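Getting Around the Foot of a Post: How to Clean the Corner You Always Skip

By Gizella Tóth
April

If you have a basement, a sunroom or a workroom like mine, you probably have a post in it somewhere. Ours came with the house here in Flodanville, and for years I swept up to it, swept past it, and told myself I'd get the rest next time. Well, next time finally came (my sister was visiting!), and since then I've done it often enough to have a little routine I'm happy to pass along.

What you'll need

A bucket of warm water with a squirt of dish soap
Two soft cloths, one damp and one dry
An old toothbrush
A vacuum with the skinny nozzle

Set aside 40 minutes the first time. After that it goes much faster, I promise.

1. Clear some space. Pull the chairs and anything on wheels well back from the post. I used to work around them and all I got was a sore hip and a streaky floor.

2. Vacuum first, with the skinny nozzle, going all the way around the bottom. Dust turns to paste once it's wet, and then you'll be at it until supper.

3. Wipe from as high as you can comfortably reach, straight down to the floor. Fold the cloth over to a clean side as you go. Painted posts don't like scouring powder, so leave that under the sink.

4. Now get down low with the toothbrush. Work it gently into the seam where the post meets the floor, rinse it, and go around again. My neighbor Gordon Lachance swears by a wooden skewer with a bit of rag wrapped around the tip, and I have to admit it does get into the tight spots.

5. Dry everything with the second cloth, and give the floor 11 minutes or so with a window open before the furniture comes back.

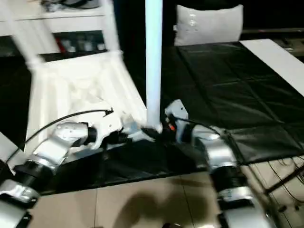 Down at the foot of the pole, with a white plastic chair leaning behind.

6. Wash the chair legs while you're at it! Plastic ones only need the same soapy water, but do get into the molded ridges. Then put everything back and have a cup of coffee.

More from the workroom
Freshening up white shelves
What to do with odd chairs
A slow afternoon with the button jar

Questions? Write to Gizella through the contact page.
© Gizella Tóth. Back to top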